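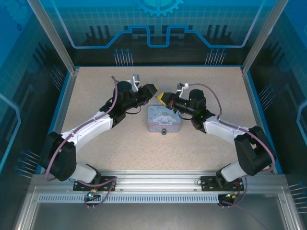
I bought the Drumico puppy tin in June to replace a plastic pencil case that had split along the hinge, and it has been in daily use since then. It is a small tin box sold as general storage, and the listing doesn't commit to any one purpose. Mine is the light blue and pink one with the white cartoon puppy, and it closes with a small metal clasp on the front. There are other color choices, including a green one that was out of stock when I ordered. I paid full price through Wijaya, the stationery shop I use for most of this kind of thing, and it arrived on a Tuesday in a padded mailer with no outer carton.

I'll start with the clasp, as that was what I worried about most. Cheap tins tend to have a clasp that is either so tight you bend the lid or so loose it opens in a bag. Mine was stiff for the first week. I had to push up from underneath with a thumbnail. After that it loosened to a point where I can open it with one hand while holding it against the desk with the other. It has opened by accident once, in a tote bag, with a water bottle sitting on top of it. I now put an elastic band around it if it's going in luggage. On a desk or in a drawer it stays shut.

The size suits small things. I keep sewing supplies in mine: thread, a packet of needles, folding scissors, a short tape measure, and up to 25 spare buttons in a little bag. It will not take a standard pair of fabric scissors and it will not take a full-length ruler. If you want it for pencils, measure your pencils first. My mother, who has the same tin, uses hers for tea bags, and says the flat ones go in fine and the pyramid ones get crushed.

The metal is thin. You can flex the lid if you press on the middle of it, and it makes a popping noise when you do. I dropped mine from table height onto a tile floor and it picked up a shallow dent on one corner. The lid still lines up. I would not stack heavy things on it, and I would not give it to a child who likes to stand on things. The rolled edges are smooth all the way around, inside and out, and I ran a cotton ball along them to check. It didn't catch anywhere.

The printing is the main reason to buy this over a plain tin, so it's worth a closer look. 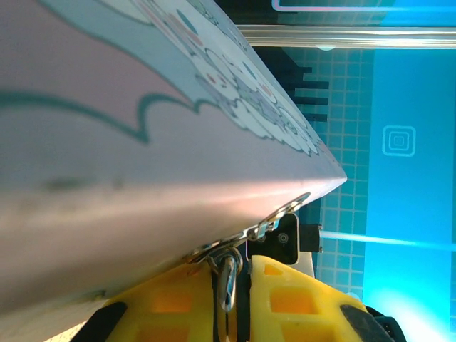

Cloud design on the pink, with the wavy dark teal outline and the little characters grouped inside it.

The colors are softer than on the shop page, where the pink looked much stronger. I prefer it softer. The pink is slightly glossy and it shifts a lot with the light, so it can look lavender in one spot and close to peach in another. The lines are crisp. The small faces have dot eyes and pink cheeks, and at that size I expected them to be blurry, but they are clean enough to see properly without picking the tin up.

The downside of the gloss is that it shows marks. Faint gray smudges are easy to see on the pink areas and much harder to see on the blue. Most come off with a damp cloth. A couple did not, and I tried a drop of dish soap, which helped a little. I would stay away from anything abrasive. I used a scrubbing sponge on an older tin from Rimonard and took the print right off.

There was a metallic smell when it was new. I left it open on a windowsill overnight and by the next evening it was gone. There is no lining and there are no dividers. Small items slide around and rattle, so I cut a piece of felt for the bottom. Thin craft felt is best, as the thick kind keeps the lid from sitting down flat.

Compared with the Zeron tin I had before, this one has the better print and the weaker lid. The Zeron closed with a friction lid and no clasp, and it was heavier in the hand. It was also plain gray. If all you need is something sturdy for a toolbox, get that one.

I'd give the Drumico 4 stars. I took one off for the thin lid and the way it shows smudges. I have already ordered a second for hair clips, this time from the June sale. The item number on my receipt was 2134, if you are trying to find the same version, as the shop carries several puppy designs with nearly the same name.

Reviewed by Mawar Santoso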